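Prerkine Opens Equipment Planning Program for Small Shops Considering Robotic Bin Picking

Fixed-fee review gives manufacturers a written budget before they commit to a robot cell

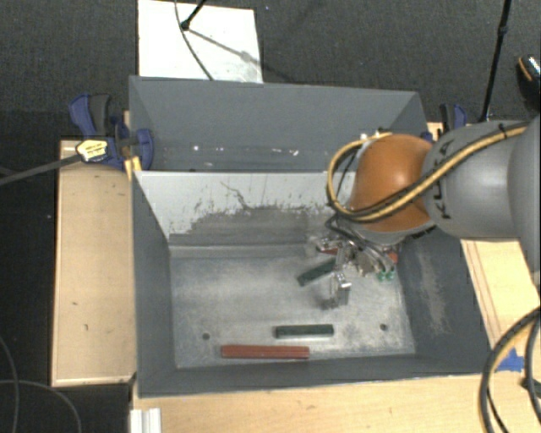 STURTON, 1 October 2018 -- Prerkine, an automation planning and integration firm, today opened enrollment in Odera, a fixed-fee program that helps small and mid-sized manufacturers work out what a robotic bin-picking cell will cost them to buy, install and run. The program ends with a written budget and a recommended order of purchases. Customers are free to take both documents to any supplier.

Odera is aimed at shops that machine, cut, coat or assemble small parts and are thinking about their first or second robot. Many of these companies already have a quote for an arm. Fewer have prices for the gripper, the bins, the cable management, the guarding, the floor work and the hours of testing that come before a cell can be handed to a production crew.

"People call us with the price of the arm in hand and ask if it's a good price," said Csaba Halász, director of planning at Prerkine. "Usually it's fine. Then we ask what the gripper has to reach into, and how the parts lie when they get there, and the conversation starts over. A bar lying flat near a wall is a different job from the same bar lying out in the open. You have to know that before you pick a finger design, and you have to pick a finger design before you can budget."

What the Program Covers

Each Odera review begins with a parts survey. Customers send Prerkine samples of the items they want picked, along with one of the containers the items now travel in. Prerkine places both in a test cell and runs picking trials with candidate grippers. Findings from the trials feed a planning workbook that is divided into purchase costs, installation costs and yearly costs.

Purchase costs include the arm and controller, gripper, spare fingers, bins, sensors and safety equipment. Installation covers electrical work, mounting, programming, trial runs and operator training. Yearly costs cover service visits, replacement cables, worn gripper parts and the staff time needed to clear jams and change over between parts.

The workbook also carries a line for floor space. Prerkine asks customers to mark the full working area on their own floor, with room for cable runs and a clear path for whoever refills the bin. Plans that put the cell in a corner often have to be redrawn at this stage, according to the company.

A standard review takes 15 working days from receipt of samples. Reviews that include more than one part family take longer and are scheduled individually.

Bins and Grippers Priced as a Pair

Prerkine said the most common gap in the budgets it receives is the container. Companies tend to plan on using the totes or tubs they already own. These may have ribbed floors, soft sides or square corners that hold a part where fingers can't get under it. Replacing them across a whole plant can cost more than the gripper.

For that reason, Odera prices the bin and gripper as one item. The workbook lists the cost of keeping the current container and accepting a lower pick rate, and next to it the cost of changing to a sloped-wall metal bin. Customers can see both totals and decide for themselves.

"We don't tell anyone which column to choose," Halász said. "A shop with 60 totes has a different answer than a shop with two. What we want is for the number to be on the page when the purchase order goes up for approval."

Bins with two compartments are priced as a separate option. They take up more room under the arm, and the reach has to be checked for both sides, which can push a customer toward a larger robot. The workbook flags this wherever it applies.

Test Fixtures First, Permanent Fixtures Later

The program recommends that customers hold back spending on permanent mounts until trials are finished. During testing, Prerkine works with clamps, wooden surfaces and tape marks so that a bin can be shifted and tried again the same day. Steel stands and bolted fixtures are quoted only after the bin position has been settled.

Halász said this order of work has changed how the company writes its own estimates. "We used to quote the stand along with everything else, and then the bin would move a few inches and we'd be paying to drill new holes. Now the stand is one of the last things on the list. It's a small item, but it was wrong on a lot of jobs."

Cabling gets the same treatment. Cable bundles that run along an arm and down to a gripper need slack for every position the arm will reach, and they wear. The Odera workbook includes a replacement set in the first-year budget and asks customers to name the person who will inspect the bundles.

Pilot Results

Prerkine ran a pilot of the program beginning in July with Brusteo, a maker of hinges and latch hardware. Brusteo had planned to buy two robots, one for each of its sorting lines. The review included 1284 trial picks using sample parts and led the company to change its plan. It will buy one robot with a wider set of gripper fingers this budget year and decide on the other after the first has been in production.

The revised plan also moved money from the arm to training. Brusteo's operators will spend time in the Prerkine test cell before the equipment ships, and the cost of covering their shifts has been written into the budget.

Prerkine noted that pilot results depend on the parts and containers tested and should not be read as a forecast for other sites.

Pricing and Availability

Odera is available now to manufacturers with sites in the Sturton area. Companies farther away may ship samples and take part by phone, with the floor space section completed from drawings. The review fee is set before work begins and does not change if trials run long. For customers who go on to order a complete cell from Prerkine, the fee is credited toward the purchase.

The program does not require a particular make of robot. Companies that already own an arm can ask for a review limited to grippers, bins and installation. Used equipment can be included if the customer supplies the service record and controller model.

Companies preparing budgets for the coming year should request a review early -- sample parts must be in hand before a place on the test schedule is confirmed. Requests are handled in the order that samples arrive.

About Prerkine

Prerkine plans and installs automated part handling equipment for manufacturers. Its work includes picking trials, gripper selection, cell layout and operator training. The company's offices and test cell are in Sturton.

Media and Customer Contact

Csaba Halász, Director of Planning
Prerkine, Sturton

Sample shipping instructions and a blank copy of the Odera planning workbook are available on request.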